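## 4. Lighting a scene in Eltix

By now your model is imported and sitting at the origin, so on to the fun part! Light is what pulls the eye where you want it, and Eltix lets you watch it happen live in the viewport.

1. Open **Scene > Lights** and delete the default lamp.
2. Add one area light and drag it up and to the left of your model.
3. Set **Strength** to 785 and **Softness** to halfway.
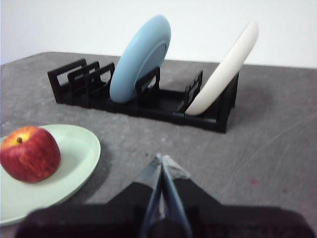
Soft shadows take more samples, so raise **Samples** to 1,000 before you judge them. Anything with lots of openings is brilliant for testing this. A black dish rack with slotted dividers, on a speckled grey top against a white wall, would make a lovely practice model: dark plastic shows you straight away whether your fill light is too weak.

4. Add a second area light on the opposite side, with **Strength** at 66.
5. Press **F** to flip between the two lights, and nudge each one until the shape reads clearly.

> **Note:** Lights brought in from Brasent files keep their old units. Tick **Convert** in the import box.

> **Caution:** Save before you bake! Baking can't be undone.

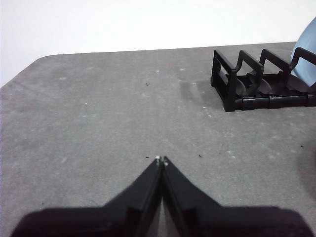

*Written by Wálter Usuga | Updated March 29, 2024*

6. Choose **Bake > Preview** and have a good look round the model from every side (this is my favourite bit).
7. If you see speckles in the dark areas, turn on **Clean-up** and bake again.
8. Happy with it? Choose **Bake > Final**, then carry on to section 5 to set up the camera.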